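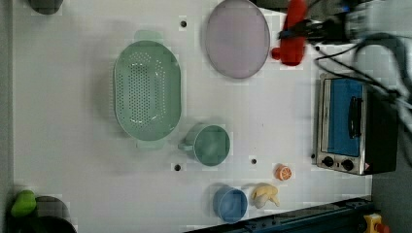
Minutes of the walking group meeting, Warnley, November. The meeting was opened at 7 in the evening by Torben Buschmann, and Inna Hladun wrote the minutes. Present were 12 members. The minutes from the last meeting were read and accepted with one correction: the hill walk started from the Skotska car park and not from the church. Before the first point Inna asked who can bring kitchen things for the soup lunch after the winter walk. A big colander like the mint-green one, with the flat handles, is still wanted for the potatoes, and also a small toaster oven for the bread.

1. Walks since the last meeting
Torben reported on the ridge walk. The length was 11 miles and the path was very muddy after the second gate. Two members turned back at the farm and took the bus home. It was agreed that the leader shall in future tell the bus times before the start.

2. Winter walk
Two routes were discussed. The upper route has the better view, but the footbridge is closed and the way around it goes along the road. The meeting voted for the lower route by the river. Start is at 10 in the morning from the Skotska car park. Dogs are welcome on a lead. If there is ice on the steps, Torben will decide the same morning and send a message to all.

3. Money
In the cash box there is £117. From this we will pay the printing of the new route cards. Inna has asked Vogler for a price and waits for the answer.

4. Path by the old quarry
Several members have seen that the waymark at the stile is broken. Inna will write to the council and will send them the map reference.

5. Any other business
A member asked if we could watch the winter sports together one evening. There was interest, but no date was found. One pair of grey gloves was left after the ridge walk and can be collected from Torben.

The meeting was closed at 8.25.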